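Stone benchtop, 11 months in - reseal or leave it?
Clunolberg Home Forum > Kitchens and Laundries
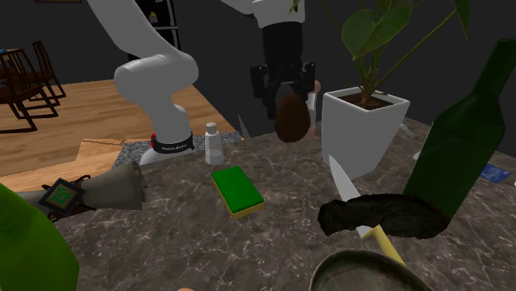

Grey marble with the white veining, darker granite-look strip along the back. Plant on the bench.

saltbush_kel wrote:
Hi all, first post in ages. We're picking a top for the kitchen reno and have pretty much landed on a grey marble with a darker strip at the back like the one up top. Partner loves it. I'm nervous. We had a sample offcut from Kasa (the stone yard out past the roundabout) on the old bench for 11 months, as a test, sealed once at the start. Lemon juice has left dull spots. Coffee didn't. Red wine sort of did, then faded.

Questions
- do you reseal every year or wait til water stops beading
- does sealing do anything at all for lemon
- is the dark strip at the back worth the extra, quote is $3000 with it and they won't split it out for me

Ta

mort_and_pestle wrote:
Sealer does nothing for lemon. Lemon is acid, it eats the polish. Sealer stops stains soaking in. Two different problems and the shops blur them together.

Had marble 2 kitchens ago. Looked great for a winter. Then it looked like someone had been putting wet glasses on it, which they had.

Get honed instead of polished if you must. Etches still happen, you just don't see them as much.

tassie_tiles wrote:
Disagree with the doom. Ours is honed and we cook every night, kids, limes, tomatoes, the lot. It has marks. So what. The bench at my nan's had marks too.

Reseal when water stops beading. Put a tablespoon of water down, go and bring the washing in, come back. Dark patch = reseal. No dark patch = leave it alone. Doing it on a calendar is how you end up with that hazy film.

saltbush_kel wrote:
Hazy film is exactly what's on my offcut!! Thought it was the stone.

tassie_tiles wrote:
Too much sealer left to dry on top. Try a bit more of the same sealer over it, wait a minute or so, buff hard with an old tea towel. Test a corner first. Read the tin as well, some of them want a proper stripper.

gumboot_gary wrote:
Why does everyone want marble. Laminate. $147 for a length from the seconds bin at Nerik, cut it myself in the carport, still going. Drop a pan on it, who cares. Spend the rest on a decent rangehood.

mort_and_pestle wrote:
Gary you say laminate in every thread incl. the one about paving

gumboot_gary wrote:
and I was right about the paving

doona_days wrote:
On the strip. We've got an upstand in a darker stone at the back and I rate it. Grot collects at the back, kettle splashes, soil from the herb pots, all that. Dark hides it. Downside is the join where the two stones meet, ours was siliconed in white and went manky by August. Ask what colour they'll use. Ask for it in writing too.

Also pots on marble - put a saucer under. And feet under the saucer, or a cork mat. Terracotta sweats and you get a ring that will not shift. Ask me how I know.

saltbush_kel wrote:
Noted re saucers, I've got more plants than cupboards. Was going to run them all along the back.

Anyone used a poultice on a ring? Mum swears by bicarb paste under cling film.

doona_days wrote:
Tried it. Bicarb and water, cling wrap, left overnight, let it dry out, scrape off with something plastic. Took the ring from obvious to faint. Second go did nothing. The Gökçe powder from the tile shop did a bit better but it's dear for what it is.

mort_and_pestle wrote:
Bicarb is fine on marble. Vinegar is NOT. Saying it because someone always finds this thread later and mixes them.

tassie_tiles wrote:
^ yep. No vinegar, no cream cleanser, no bathroom spray. Warm water and a drop of dish soap, dry it off after.

3000 isn't silly if it includes the sink cutout and polishing the edges. If it doesn't, go back and haggle. Kasa came down for us when we said we'd take an end slab. Veining ran the wrong way but you stop noticing.

lurker_lou wrote:
You don't stop noticing. I've got veins going left to right on one bench and front to back on the other and it drives me up the wall every breakfast. Go to the yard, look at the actual slab, get them to chalk where the cuts go.

saltbush_kel wrote:
OK so - honed, see the slab, chalk the cuts, get the silicone colour in writing, saucers. Will ring Kasa about the edges tomorow and ask for the strip as a separate line again. Partner still says polished. Will report back

gumboot_gary wrote:
laminate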